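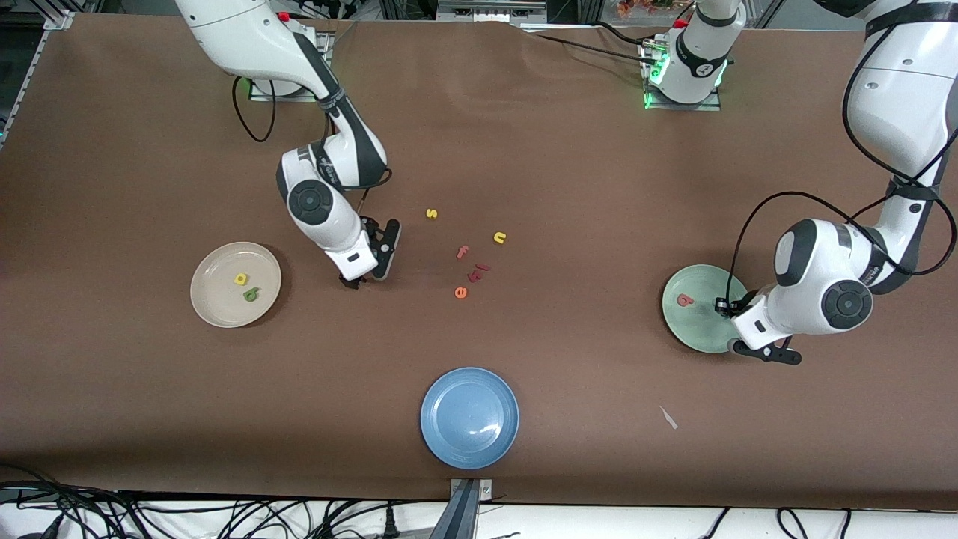

Cheng-en Sin wrote to ask why the planner stops for a moment before each pick, even when the arm already has a clear path. The pause is the perception step finishing. Trindura will not release a motion until the letter's pose has been confirmed in two readings in a row. You can turn this off with the confirm_pose setting, but expect more missed grasps on overlapping letters.

Can both arms move at the same time?
Yes. Each arm has its own queue, and the planner checks both paths against each other before either one starts. If they conflict, the left arm waits.

How does it sort by color?
The sort file maps a color to a plate. Red and pink are close together in hue, so set them as one group or widen the gap in the color table.

It mixes up "b" and "d". Is this a bug?
No. A loose foam letter can lie at any angle, and the classifier has little to go on. Sort by color, or list the pair as equal.

What control rate do I need?
The default loop runs at 207 Hz. Below 39 Hz the driver stops with an error.

Where are the logs?
In the run folder. The last 16 runs are kept and older ones are deleted. To keep more, change keep_runs.

Page last updated April 2, 2026.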